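Lata de bebida

La lata de bebida es un envase metálico cilíndrico, de paredes finas y un solo uso, destinado a refrescos, cerveza, agua con gas, zumos y bebidas energéticas. Se fabrica sobre todo en aluminio, aunque también existen latas de acero. En el lenguaje corriente recibe además los nombres de bote (España) y latita (varios países americanos).

Estructura

La lata moderna consta de dos piezas. La primera es el cuerpo, que incluye el fondo y se obtiene por embutición y estirado de un disco de chapa. La segunda es la tapa, de un aluminio más rígido, que se une al cuerpo después del llenado mediante un doble cierre engatillado. El fondo tiene forma de cúpula hacia el interior para resistir la presión del gas, y la parte superior del cuerpo se estrecha en un cuello que permite usar una tapa de menor diámetro.

El interior se recubre con un barniz que evita el contacto directo entre el líquido y el metal. La anilla de apertura se sujeta a la tapa con un remache formado en la propia chapa y, desde que se abandonaron las anillas desprendibles, queda unida al envase una vez abierto.

Formatos

La capacidad más habitual en España y en buena parte de Europa es de 33 centilitros, en versión clásica o en versión alta y delgada, conocida como «sleek». También son corrientes las latas de 25 centilitros, usadas para bebidas energéticas y tónicas, y las de medio litro, frecuentes en la cerveza. En Estados Unidos predomina la de 12 onzas líquidas, equivalente a unos 355 mililitros.

Impresión y etiquetado

A diferencia de las botellas, la mayoría de las latas no lleva etiqueta adherida. La decoración se imprime sobre el cuerpo todavía vacío, antes de formar el cuello, con tintas que se secan en horno y se protegen con un barniz transparente. Las tiradas pequeñas recurren a la impresión digital o a fundas retráctiles de plástico.

En la Unión Europea, el envase debe indicar, entre otros datos, la denominación de la bebida, la lista de ingredientes cuando es obligatoria, la cantidad neta, la fecha de duración mínima y el nombre y la dirección del operador responsable. La información nutricional suele presentarse en forma de tabla, con valores por 100 mililitros. La cantidad neta va acompañada a menudo de la letra «e» minúscula, signo de que el contenido medio del lote se ajusta a la normativa comunitaria de preenvasados.
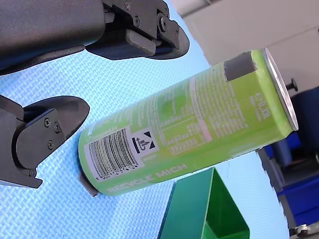

El código de barras suele colocarse sobre un fondo blanco o muy claro, puesto que el brillo del metal dificulta la lectura. En las latas conviene que las barras queden dispuestas como peldaños de una escalera, perpendiculares al eje del cilindro, para que la curvatura no deforme su anchura aparente. Los textos secundarios se imprimen con frecuencia girados, y se leen con más facilidad con la lata tumbada.

Depósito y devolución

Varios países aplican un sistema de depósito, por el que el comprador abona una cantidad que recupera al devolver el envase vacío. En Alemania, las latas sujetas a este régimen llevan un símbolo propio, con una botella, una lata y una flecha, y el importe es de 25 céntimos. La devolución se hace normalmente en máquinas situadas en los supermercados. Conviene no aplastar la lata antes de entregarla, porque la máquina debe poder leer el código y reconocer el envase.

Algunos fabricantes añaden mensajes dirigidos al consumidor. En los mercados de lengua alemana se encuentra la fórmula «Recycle mich» («recíclame»), impresa en el propio cuerpo.

Reciclaje

El aluminio puede refundirse repetidamente y se emplea de nuevo en la fabricación de latas y otros productos. Una vez recogidas, las latas se separan de los envases de acero por medio de imanes y corrientes inducidas, se prensan en balas, se trituran y pasan por un horno que elimina tintas y barnices. La refusión consume nearly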